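Flasport folding desk lamp: three months in

I bought the Flasport in November to replace a clamp lamp that had been drooping over my keyboard for years, and I like it so much I've been boring people at work with it. So I'm writing it all down here instead!

The light

Lovely. It has 17 brightness steps, and the bottom few are the ones I use most, late in the evening when the rest of the house is asleep. The warm setting is proper warm, like an old bulb, and the cool one is good for sewing (I can finally thread a needle with black cotton). No flicker that I can see, and no buzz, even on full.

The arm

Two joints, both stiff enough to stay where you put them. The lower one squeaked for the first week and then stopped. I did have to tighten the screw at the base once, with the little key that comes in the box. Don't lose that key, it's an odd size.

It folds flat, too, so on Friday nights when we need the table for cards I put it away along with the cord, my pens and whatever else has piled up. A plain bin with a handle slot in the end does the job fine.
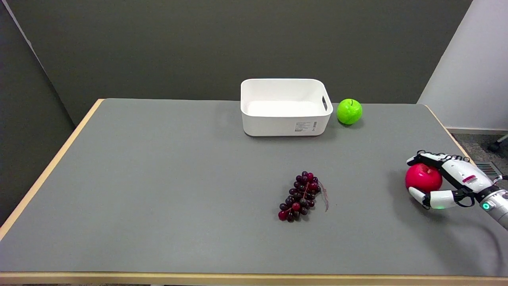
What I'd change

The touch button sits right where you grab the lamp to move it, so I turn it off by accident nearly every day. The cord is a bit short if your outlet is behind a cabinet – mine is, and I ended up using an extension. And the manual is one folded sheet with drawings so small that my neighbor Josefina Acuña had to read them to me.

Is it worth it?

I paid $53. I tried the Poon lamp at a friend's place before buying, and it's prettier, but the head wobbles when you type and the light is a bit blue for me. If you sew, draw or just read a lot in the evening, get the Flasport. I'm already thinking of a second one for the bedroom, in green this time.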